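The Snack Table Is the Best Meeting We Have

I have worked in four offices, and I could tell you more about what people ate in them than about what we did all day. At the first one there was a jar of hard mints that predated everybody. At the second, a vending machine that took your dollar and thought it over. So when I started at Atura, the little shared office over the print shop, I looked for the food before I looked for my desk.

It turned out to be a table. Plain pale wood, nothing on it but bags, and the bags were just lying there, flat on their backs, for anyone to take. No bowl, no basket, no sign about labeling your stuff. I grabbed one with chili on it and ate the whole thing standing up, and that was how I met Thu Tô, who wanted to know if I'd left her any of those.

Thu does the ordering. She inherited the job from Giang Cù, who got tired of hearing opinions about it, and there are a lot of opinions. The monthly budget is $70, which sounds decent until you remember that Khang Phan can finish a family-size bag during one phone call. (I've sat next to him for it. He mutes himself to chew.) Thu buys most of it from Hedevura, a Vietnamese grocery across the river with an entire aisle of chips, crackers, shrimp puffs and those roasted-corn things that glue themselves to your teeth. She goes in with a list and comes out with something else.

I went along in December, and I loved every minute of it! She shops by squeezing. She picks up a bag, gives it one soft press with both thumbs, and either keeps it or puts it back with a look on her face like it has let her down. Too much air and she won't buy it. Anything that crunches under the thumb already is going to be crumbs by the time we get it up the stairs.

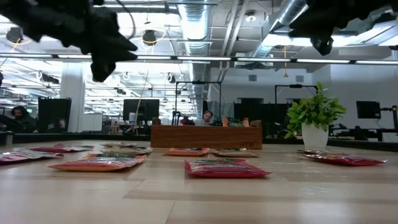

Then there's the laying out, and people feel strongly about this. Kha Doãn, who used to work at a coffee place called Curovton and still wipes down counters that aren't his, would like everything standing up in rows like a store shelf. Thu says bags that stand up fall over, and when they fall over they go on the floor, and then Khang eats them anyway. She lays them flat and spreads them out so you can read every one from your chair. I'm with Thu. There's something cheerful about a table of shiny bags in the afternoon, when the light gets low and the whole thing looks like the day after a kid's birthday party.

The real rush is at 3:30. You hear one chair roll back, then another, and somebody says "I'm just getting water." Giang Hứa goes for sweet first and salty second, which I think is backward and have told her so. Kha opens his along the top seam, very neatly, and folds it shut with a binder clip when he's done. I tear mine down the side and then I'm committed.

We did try being healthy for a while. Đỗ, the lunch place downstairs, sold us cut fruit in tubs, and it was good fruit, and it sat there. After 2 weeks Thu brought back the chips and the tubs quietly stopped coming. I felt bad for the melon. I did not feel bad enough to eat it.

If you want to start a table like this where you work, my advice is to buy a few kinds you've never heard of and put them out next to the ones everybody knows. Leave space between them. Get at least one thing that's spicier than people expect, and keep a roll of paper towels close by, the good kind, for the orange fingers. And if you're the one who does the shopping, hide a bag of your favorite in your desk. Thu keeps hers behind the printer paper, and I've promised not to say which kind.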